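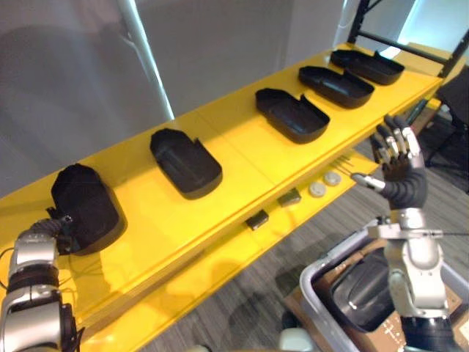 Tabuleiros na estante amarela, que sistema usam?
Oficina e arrumação > Peças pequenas

pikow80
Boas. Ando a arrumar a bancada e a estante amarela, tabuleiros pretos em cima, peças miúdas na prateleira de baixo. Problema: os tabuleiros têm pouca altura e misturo tudo. Blocos pequenos com discos, fios por ali perdidos. Deixam os tabuleiros espaçados ou encostados uns aos outros? E etiqueta onde? Na patilha do rebordo não cabe nada

ursu_oficina
Espaçados. Sempre. Senão não metes a mão entre eles e acabas a puxar dois.

Marisa_T
Discordo. Espaçados é espaço deitado fora, encostas e pronto. Tenho 6 numa prateleira da Amum e nunca me caiu nenhum

ursu_oficina
Nunca te caiu nenhum ainda

Marisa_T
Há 4 anos, olha. Já chega de ainda

pikow80
Calma. A minha prateleira é de 167 cm, dá para as duas coisas. A dúvida é mais o que fica em baixo, se deixo as peças soltas ou se compro mais tabuleiros

Tincuța Dumitrescu
Peças soltas na prateleira só o que estás a usar nesse dia. Ao fim do dia volta tudo ao tabuleiro. Discos com discos. Os fios vão para saco, se ficam soltos prendem-se em tudo e trazem o resto atrás quando puxas.

toster
saco não, caixa com tampa. saco rebenta e depois é andar de joelhos com o íman

Tincuța Dumitrescu
Saco com fecho não rebenta. Se o encheres até cima claro que rebenta

pikow80
Ok fico com a ideia do fim do dia. E tirar o tabuleiro cheio da prateleira, pegam como? Eu levanto uma ponta primeiro e vai tudo para o canto

ursu_oficina
Duas mãos, dos lados, paredes do tabuleiro. Levantar só por um lado é pedir para entornar. Vazio tanto faz

Marisa_T
Nisto estamos de acordo, milagre. E peças pesadas no meio

toster
eu puxo um bocado para fora e apanho por baixo, palma aberta, dedos pra cima. só dá com tabuleiro leve 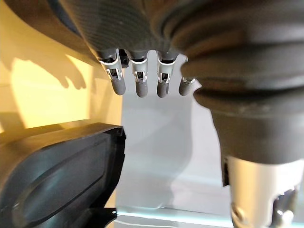 Ross Purves: por baixo não gosto, com parafusos dentro o peso foge todo para a frente e lá vai ele. Faço como o ursu, de lado. E um bocado de tapete antiderrapante cortado à medida na prateleira, custa nada.

pikow80
Tapete é boa. Em estante pintada não cola com o calor?

Ross Purves
O meu colou um bocado em agosto, saiu com água e sabão. Não estragou a tinta

Marisa_T
O meu estragou. Ficou a marca dos quadradinhos. Experimenta num canto primeiro, depende da tinta

pikow80
Vou experimentar só em cima então. E as etiquetas?

Tincuța Dumitrescu
Fita de papel na prateleira, à frente do tabuleiro, não no tabuleiro. Assim trocas o conteúdo e não andas a arrancar cola.

ursu_oficina
Pois mas se mudas o tabuleiro de sitio a etiqueta fica a mentir. No tabuleiro, parede de fora, caneta de acetato. Sai com alcool

Tincuța Dumitrescu
Caneta em preto não se lê

ursu_oficina
Caneta branca. Existe

toster
numeros. tabuleiro 1, 2, 3 e uma folha na parede. fim

Marisa_T
E perdes a folha

toster
tá pregada

pikow80
Fica assim: espaçados em cima, tapete, caneta branca. Os fios ainda não sei. Em fevereiro tenho de mudar a bancada de parede e logo vejo se compro mais tabuleiros, alguém sabe se os da Amum encaixam uns nos outros?

Marisa_T
Os meus não. Empilham mas bamboleiam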